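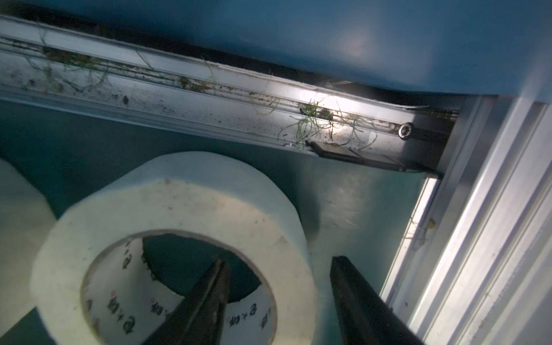

Hestico opens its packing room in Hevgate

28 August 2023

Hello from all of us at Hestico! I'm Mingxuan Tang, I look after packing here, and I've been itching to share this one. Our new packing room in Hevgate is open for orders, which means small makers around Skudville can now send us their goods and have them boxed, taped and labelled under one roof.

I started out sealing parcels on my mum's dining table, so I'm a bit fussy about tape (ask anyone who has borrowed mine). We've gone for plain white on every box. It looks smart, you can write on it with a marker, and it's easy to spot on a brown carton when you're checking the seams.

We already pack for more than 40 makers, and we've room for 15 new ones before October. Talavera, our gift box range, comes in 3 sizes and can be ordered with or without tissue.

Fancy a look round? Come and see us at Unit 394, Hevgate, and bring something awkward to wrap – I love a challenge! For prices and bookings, ask for me at the front desk.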